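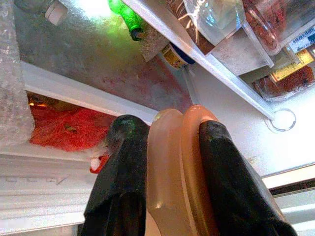 家庭内マニピュレーション作業における安全・衛生手順の整備
卒業研究 中間報告(提出版)
2020年2月12日
作成 Comfort Issahaku

1. はじめに
去年の5月から続けている冷蔵庫タスクの報告。今回は制御の話はほぼなし。手順書づくりが中心。動かす人によってやり方がばらばらで、あとからログを見ても条件がわからない。先生にも指摘された。なので作業規則をちゃんと文章にした、というのがこの報告の中身。

2. 参考にした規格
ISO 13482(生活支援ロボット)、ISO/TS 15066(協働運転での接触)、ISO 12100(リスクアセスメントの一般原則)。全部は読めていない。特に15066は産業用が前提で、台所にそのまま持ってくるのは無理がある。接触の考え方だけ借りた。食品まわりはHACCPの考え方を参考程度に。うちの手順書が規格に適合している、という意味ではないので注意。

3. リスクの洗い出し
場所は学内の模擬キッチン「Sotano」。班で話し合って出たもの。
・指をはさむ(扉、引き出し、グリッパ)
・ガラス瓶の落下、破損
・棚のふちに指先が引っかかる → 関節に無理な力
・袋やネットの巻き込み。冷凍の袋は表面がすべる
・食品への汚れの移り
・扉の開けっぱなしによる温度上昇
はじめの案には巻き込みが入っていなかった。ネットは手首カメラから見ると中身と一体に見えるし、指先がかかったかどうかの判断がむずかしい。第2版で追加。

4. 作業規則(第3版)
4.1 開始前
非常停止を押して止まることを確認。毎回。省略不可。
指先の表面をふく。ほつれ、しわの寄り、汚れがあれば記録して交換を検討。
庫内の配置を写真で残す。
操作者のほかに見守り役を一人おく。見守り役は非常停止を手に持つ。机に置かない。
4.2 動作中
庫内では低速モード固定。
扉の可動範囲に人が入ったら停止。声かけだけで続行しないこと。
瓶は、首だけをつかまない。胴に指が届かないときは中止して配置しなおし。
ネットと薄い袋は、持ち上げる前にいったん止めて手首カメラで確認。
冷蔵庫の中に人の手とグリッパを同時に入れない。例外なし。
4.3 終了後
アームを待機位置へ。電源を落としてから庫内を片付る。
落とした食品は廃棄し、記録用紙に書く。
ヒヤリハットはその日のうちに記入。Clikbridgeの共有フォルダ、様式B。

5. 運用してみて
記録に残っている試行は189件。うち規則違反の記入が12件。多いのは見守り役が非常停止を置いてしまうケースと、開始前の写真忘れ。違反は実際にはもっとあると思う。自己申告なので。
ヒヤリハットは10件。瓶が傾いたのが多い。けが人なし。
準備時間はのびた。慣れるとおおよそ半分になるが、急いでいるときほど飛ばしたくなる。チェック欄を一枚にまとめたら少しましになった。

6. 考察
規則を細かくすると読まれない。第1版は長すぎた。今の版は項目を減らして、停止の条件をはっきり書くようにした。「注意する」「気をつける」は全部消した。何をしたら守ったことになるのか分からないため。
一方で、瓶の首の項目は操作者から不満が出ている。奥の棚だと胴に届かないことが多い。配置しなおしばかりになり、実際の家庭の散らかった状態から離れてしまう。安全と課題の現実味のどちらを取るか、まだ決まっていない。
衛生面は弱い。ふき取りの前後で何も測っていないので、効果があるとは言えない。指先カバーの洗い方も決めていない。
あと、手首カメラだけでは指の裏側や手前の引き出しのふちが確認しにくい。横からの固定カメラを足す案あり。

7. 残りの作業
・Đorđević班の手順書と用語をそろえる(「停止」と「中断」が逆になっている!)
・固定カメラの取付、Videllの三脚を借りられるか確認
・低速モードの上限値に根拠をつける。今は経験で決めた値
・第4版を最終報告の付録に入れる

付録A チェック欄(一枚版)
非常停止の確認/指先ふき取り/配置写真/見守り役の名前/低速モード/待機位置/記録記入

付録B 様式Bの書き方は共有フォルダの見本を参照。自由記述は4000字まで入るが、二、三行でいいので必ず書くこと。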